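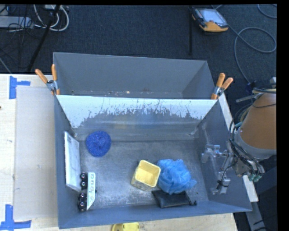 **Two-finger gripper keeps losing the mesh pouf, change fingers or camera?**

Hello all. I compare 2 grippers for bin picking, the Ondberg with jointed fingers and the Grinetti parallel one. Task: take an item from the front bin, put it in the rear one. Bins are clamped together, camera is fixed. I made 100 picks with each.

The yellow container and the toy vehicle are fine with both. The blue bath pouf is the problem. The Ondberg closes, the controller reports "object held", and the pouf slides out during the lift. Should I raise the force, or is my camera giving bad depth on the netting?

*posted by flatwrist, 16 Jul 2023*

---

**mirelo_k**

More force will not help you much, the net only becomes thinner between the fingers. Go 2 cm deeper before closing and lift slowly. Also do not trust "object held". On my Gallardo controller this message looks only at motor current, so folded fabric can pass. I check the finger opening after the lift.

For depth, save the point cloud and look at it. With netting I often get the floor of the bin and not the top of the item.

---

**Tappet143**

just buy suction, works for me

---

**oldjog**

Suction on a mesh? The air goes through. I would keep the fingers and put soft pads on the tips. I have used the Flulow ones since October and they hold such things better. Please watch the cable at the finger when you go deeper, mine caught on the rim of the bin.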